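Progress report to the Brovis fund, second period
Project: Undirmont - learning kitchen handling tasks in simulation
Prepared by: Zuzanna Kalinowski
Date: 29 May 2023

Work since January

The work plan for this period had two parts: finish the kitchen task set, and test whether varying the surfaces and cabinet finishes in training helps a policy cope with kitchens it has not been trained on. The task set is finished. The test has been run once in full and a repeat is under way.

We built 60 kitchen layouts. Tadeusz Krawczyk wrote the code that swaps counter textures, cabinet colors and appliances between episodes. Isauro Ochoa collected 200 demonstrations by teleoperation in the simulator, all of them single-object pick and place. We held back 13 layouts for evaluation and kept them out of training.
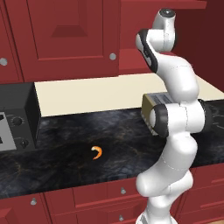

Figure 1. Simulated kitchen with red cabinets and a dark marble-patterned counter. The target is the small orange food item to the left of the arm.

Results

The policy trained with varied surfaces did better on the held-back layouts than the one trained on a fixed finish. The gain was largest on dark, patterned counters, where the fixed-finish policy often reached for the wrong spot. On plain light counters the two were close. Small curved items are still the weakest group for both policies - the arm usually gets to the right place, but the grasp slips or closes too early.

Waldemar Wieczorek looked at the failed episodes and thinks part of the problem is the contact model, which treats soft food as rigid. We have not confirmed this.

Delays

The move to the Jasarier cluster cost us 6 working days. Rendering jobs had to be resubmitted and some logs were lost, so the first set of training curves is incomplete. The evaluation numbers are not affected.

Next period

Eckhard Kohlhase will finish the repeat runs with new random seeds. We will then try a softer contact setting on the small food items and start on two-step tasks, beginning with opening a drawer and placing an item inside. Spending is within budget and we are not asking for changes to the plan.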